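Serena Caputo spent most of October on the upper deck of the Tudcombe market hall, measuring how far it moved. Her firm, Produnex, won the commission to turn the disused roof level into a public reading terrace, and she is the project architect.

The first question was load. The deck was designed for maintenance access only, and the original drawings are incomplete. "We had calculations for the east bays and nothing for the west," Caputo says. "So we opened up the west bays and measured the beams directly."

The survey covered 264 bolted connections. Of these, 95 need new plates before the public can be admitted. The rest stay as they are, apart from cleaning and a coat of zinc primer.

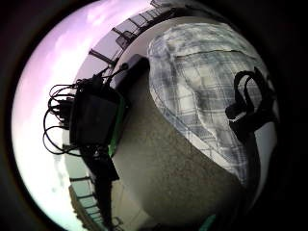

Page last changed: October, 4:10 p.m.

Caputo's scheme divides the terrace into two levels joined by a ramp with a slope of 1 in 20. The seating is precast in short units that fit the existing freight elevator. "The elevator set the length of the bench," she says. "If we had craned everything in, the street would have been closed for nine nights, and the traders would have objected. They'd have been right."

The finished area will be 563 square meters. An earlier version reached 1,005, but it depended on building over the loading yard, and the fire access route ruled that out. Caputo does not regard the smaller plan as a loss. The larger one had a deep middle zone with poor daylight under its canopy, and she had never solved the drainage there.

Planting is by Leite, the landscape practice, which specified shallow trays of sedum and thyme to keep the dead load down. Lighting is still undecided. A sample fitting from Zudon is on test -- it sits at ankle height and throws light across the paving -- but Caputo wants to see it through a winter first.

Asked about wind, she is brief. "It's exposed up there. The screens on the north side are solid to 1.4 meters and perforated above that. We tried them solid all the way up in the model and the turbulence behind them was worse."

Plate replacement comes first, followed by waterproofing. The benches are already in production.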